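Small thread on desktop tidying, cable edition. I rebuilt my bench layout in September and have now lived with it long enough to report what held up and what didn't.

Starting rule: every item on the surface has a fixed position, or it goes in a drawer. No general-purpose pile. The pile is where 2 mm hex keys go to die.

Surface first. I went with matte black for the top. It hides pen marks and solder flecks well and shows dust badly. A damp microfibre cloth fixes the dust. Gloss black was worse on both counts, plus glare.

The working zone is a white mat laid in the front half, centred. Small parts on white are easy to find, small parts on black are not. If you only copy one thing from this thread, copy the mat. Mine is from Narkau, cut down with a utility knife and a steel rule.

Back row is for containers. They stay behind the mat so that nothing has to be lifted over them to reach the work. Order doesn't matter much. Keeping the same order matters a lot.

Container notes. Shallow oval dish: good for anything you pick up with fingertips. Upright box: good footprint, poor visibility, so only things you already know are in there. Round cup: handles up, one or two utensils at most before it gets top heavy. Flat tray: overflow, emptied at the end of the day.

I use different colours for each container, on purpose. Blue, copper, pink, beige. I stopped reading labels within a week and now go by colour. The label maker has gone back in its case. 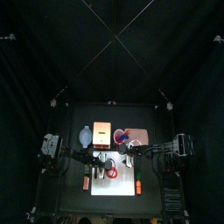 Cables next. Anything under a metre gets coiled into a loose circle and laid flat. Loose is the operative word. Tight coils put a set in the jacket and then the cable fights you every time you lay it out.

Method: over-under, finish with the connectors on the same side, no knot. A hook-and-loop tie if it is going in a drawer. No tie if it is going back into use the same day.

Slotted racks. I was sceptical. A small white one with vertical slots now takes thin flat things that used to lie on top of each other, and I can pull one out without disturbing the rest. The Herninar one I tried before it had slots too narrow for anything with a moulded edge. Measure your thickest item first, then add 2 mm.

Rack goes at the upper left of the mat, cable to the right of it. I'm right-handed. Mirror it if you aren't.

Sides of the mat are for single loose objects, one per side. Two per side and you have started a pile. See rule above.

Yes, a toy carrot lives on the right. It stays.

Someone asked what the whole thing cost. Containers came from the kitchen cupboard and a discount bin. Mat, rack and cable ties were $353 Canadian if you include the Bang drawer unit underneath, and the drawer unit is over 80 per cent of that. You don't need the drawer unit.

Lighting: point it at the mat and leave the surroundings dim. Even light over the whole bench looks nicer and makes it harder to see what you are doing. Dark fabric around the sides cuts stray reflections. Wash it before hanging, the first lot I bought shed lint on everything.

Reset procedure, takes me 4 minutes. Containers back to the row. Cable coiled. Rack filled. Side objects standing up. Wipe the mat last, otherwise you wipe it twice.

Things that failed: magnetic strip along the back (collected swarf), a lidded caddy (lid was never on), and the Prirkier stackable trays, which stack fine but you always need the bottom one.

Open problem: pens. They roll. I have tried a groove, a cup and a strip of putty – the cup is the least bad. Suggestions welcome, hexagonal barrels already noted.

Update, 23rd November: row order unchanged since the rebuild. Mat has one knife mark. Still no answer on the pens.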